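Justatmont Seed Exchange
Minutes of the fall planning meeting

Chair: Inna Ivanyshyn
Minutes: Heather Mahuika
Held in the back room of the Prokopenko Street library. Attendance sheet is in the binder.

Minutes of the last meeting
Read and accepted with one correction. The bean listed as "Nekberg Early" should have been "Nekberg Pole." Nekberg Early is a pea. The catalog has it right and only the minutes were wrong.

Matters arising
The lock on the shed has been replaced. Keys are on the hook inside the library office and need to be signed for. Please do not take one home.

The letter to Sokitz about the damp envelopes was sent. Sokitz replied that they will credit us for the last box and has offered a heavier paper at the same price. Inna has a sample. It takes pencil well but smears with a felt pen. It was passed around and most people liked it. Agreed to order the heavier paper and to write on it in pencil only.

The library has asked again that we not leave soil trays in the hallway overnight. Agreed.

Germination tests
Results were read out for the older stock. Onion and parsnip were poor, as expected. Nothing from those jars should be handed out in the spring, and the jars will be emptied and washed. Tomato was good across the board, including the jars with the faded lids that we were all worried about. Lettuce was mixed. The romaine came up well and the red butterhead hardly came up at all.

There was a long discussion on whether the butterhead test was fair. The tray had been on the radiator shelf, and lettuce does not like to sprout in heat. It was decided to run it again on the windowsill with fresh paper towels before throwing anything out. Inna will do this at home and bring the towels to the next meeting so everyone can see them.

Several people asked for the method to be written down, as we each seem to do it a little differently. The agreed method is:
Use 10 seeds from the middle of the jar.
Lay them on a damp paper towel, fold it over, and put it in a bag that is not sealed tight.
Write the variety and the start date on the bag.
Keep it at room temperature and check it every day.
Record every sprout on the sheet, along with the day it was seen.

Carrot and celery need longer than the rest and should not be given up on early.

Isolation distances
Carried over from last time. The trouble is squash. We had fruit this year from returned seed that was plainly a cross, bumpy and pale green with a stem like a pumpkin, and it was not good to eat. The member who returned the seed had grown zucchini and acorn squash in the same bed and did not know they would cross.

It was suggested that we stop taking squash back altogether. Others felt this would be a loss, as the blue winter squash is the thing people come to us for and there is no shop nearby that sells it. Hand pollination was brought up. It is not hard, but it has to be done early in the morning, and the flower has to be taped shut the evening before.

Agreed: squash seed will be taken back only if the return card says it was hand pollinated, or that no other squash of that kind was grown nearby. Anything else goes in the "for eating, not for saving" jar. Heather will add a line to the return card. Inna will show the taping method next summer when the vines are in flower.

The same question was raised for corn. We have only one corn in the catalog and the farms on the Nekberg side all grow field corn, so the wind brings pollen over. No decision. Someone who grows it should be asked to come and speak.

Community beds
The four beds behind the library have been cleared except for the kale, which was left standing for seed. It will need a net before the finches find it again. The bed nearest the fence drains badly and had standing water after the last rain. Two ways of fixing it were put forward, digging in coarse compost or raising the sides. Raising the sides costs more and there is no lumber left over from last time. Compost will be tried first.

Garlic goes in this month. Planting will be on Sunday at the beds, weather allowing. Bring a trowel and kneeling pad. Cloves should be kept whole with the skin on and split from the head on the day. The hardneck from last season is to be used for planting and the softneck is for anyone who wants to take some home to cook.

Seed cleaning
The wet processing of tomatoes went well but the smell was noticed in the reading room. Next year the jars will ferment in the shed with a cloth over the top. Four days was plenty in warm weather and any longer risks sprouting in the jar.

Dry cleaning of beans, lettuce and brassicas is behind. There are paper sacks of pods in the shed that have not been touched. The screens were mislaid for part of October and have been found under the row cover. It was asked that they be hung on the wall from now on. A fan on its low setting works for lettuce but blows mustard seed straight out of the tray, so mustard has to be done with screens only.

Sorting of returns
Returns have been coming in faster than they can be entered in the catalog, and last month packets that had been checked were put back with ones that had not. Some of this was because everything was kept in the same cardboard box. The proposal was to use open plastic baskets, with slots in the sides so that air can get to the packets, and to give each color its own use. Blue would be for packets just handed in, and yellow for packets that have been checked against the card and are ready to be entered. Packets with a question about them, such as a missing name or a suspected cross, would go in a basket of their own with a note clipped to each.
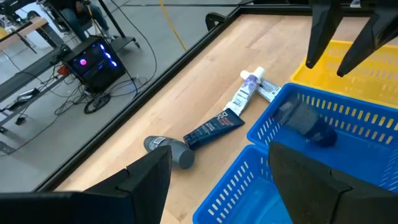

Heather Mahuika asked whether packets should stand in open baskets for any length of time, given how damp the back room gets in winter. She said the slots were fine for drying but that dry seed takes moisture back out of the air, and that beans left out last winter had gone soft enough to dent with a thumbnail. She would prefer that anything checked go into a jar the same evening, with the basket used only while people are working.

There was general support for this. One view was that the same evening is too strict on a busy night. After some back and forth it was agreed that checked packets go into jars before the room is locked, and that unchecked ones may stay out until the next session but no longer. The silica packs in the jars need drying in a low oven. Inna will take them.

It was also agreed that the return card should ask for the year of harvest in its own box. At present people write it wherever there is room and it gets missed.

Spring swap
The library has offered the main room. Doors would open in the morning with setup before that. Last year the line at the tomato table blocked the entrance, so tomatoes will go at the far end this time. Limit of five packets a person until noon, after which people may take what they like. Children's table to stay by the window with sunflowers and peas, as the seeds are large and easy to hold.

A gardener from Justatmont who grafts apples has offered to show how it is done. Everyone was in favor, provided the knives are kept on the table and put away between turns. Heather will write to confirm.

Posters: same design as last year with the date changed. The phone number on the old one is out of date and has to come off.

Any other business
The label printer is low on ribbon. To be ordered with the Sokitz paper.

A request came from the Nekberg school garden for easy seed. Agreed to send radish, peas and calendula with a copy of the germination method.

The jar marked "mystery bean" is still a mystery. Anyone with a spare trellis is welcome to grow some out.

Actions
Inna Ivanyshyn: retest red butterhead, dry the silica packs, find a corn grower.
Heather Mahuika: changes to the return card, letter about the grafting, order to Sokitz.
All: pods in the shed — please take a sack home if you have time to shell.

Next meeting at the same time in the back room. Bring a mug, as the library cups are not available to us anymore.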